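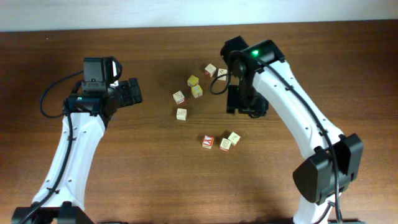 Letter blocks on the table.

I got my first payslip under the new contract on 8th June and spent most of my lunch break trying to work out the holiday pay. Danurley moved us from fixed shifts to variable hours in May, so the old figure no longer applies.

The slip showed 40 hours at the basic rate and 2 hours of holiday, with nothing to say how the 2 had been reached. Bimla Khurana in payroll went through it with me. Holiday now builds up on the hours worked in each pay period, and paid breaks count toward it. Mine had been left out.

She has put in a correction and it should show on the next slip. Gareth Lambert checked his after I told him and found the same thing. If you changed over when we did, look at the line marked 914, under the tax code. Ask for the breakdown in writing. I keep mine in a folder with the contract.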